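Does the Bottle Drive Work? What We Found at Surkwood

The campus says its bottle drive cut plastic waste. We wanted to see if that was true, and after one month of checking bins we are not so sure.

The posters claim 2751 bottles were kept out of the trash in January. We asked how that number was made. It came from the refill counter at the Flitach fountain, where every 600 ml of water is logged as one bottle saved. But a student filling a cup at that fountain would never have bought a bottle in the first place - the counter can't tell the difference.

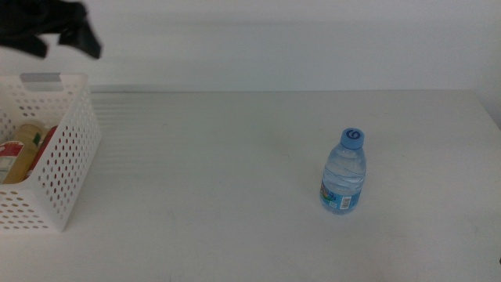
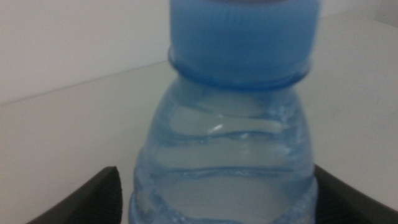
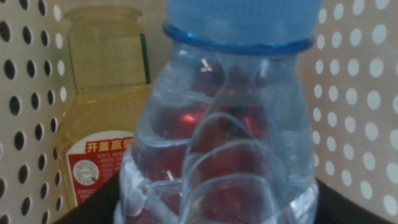
One reader of our draft, Pangaribuan, thought we were being too hard on the drive and wrote that "even a bad count gets people talking about waste." Maybe so. Talking is not what the posters promised, though.

Our own check was small. We went through the bins at Gellero Hall every Thursday and found 167 bottles. We have no count from before the drive, so we can't say if that is up or down. Neither can the campus.

Surkwood Student Projects - Contact - Back to top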